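Grolent Storage Hall – Monthly Fire Safety Check, February

1. Exit doors: OK. Both open fully from inside.

2. Extinguishers: 10 checked, one has low pressure. Tag 424 must be replaced.

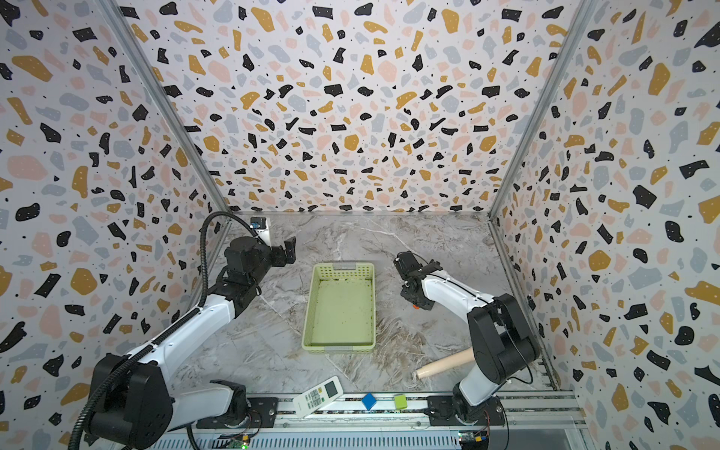 The night shift at Telance asks that the new one hang closer to the loading door.

3. Emergency lights: the lamp by the stairs is weak – please change the battery. 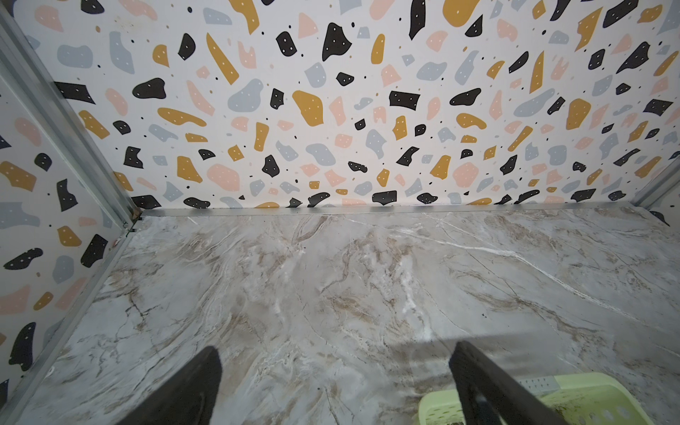
I also tested the alarm bell, and it is heard well in all rooms.

4. Sprinkler valve: open and sealed.

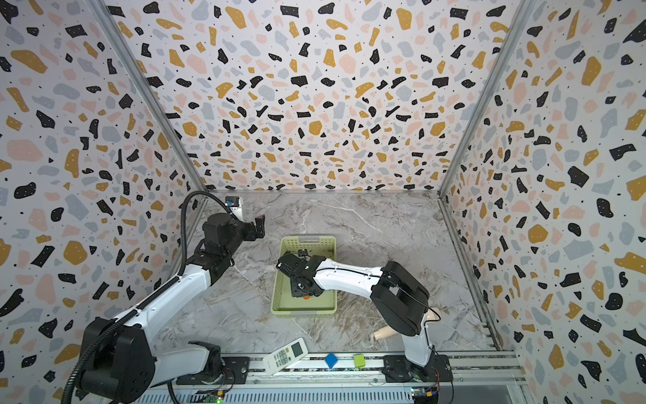 5. Escape plan: old version on the wall, print again.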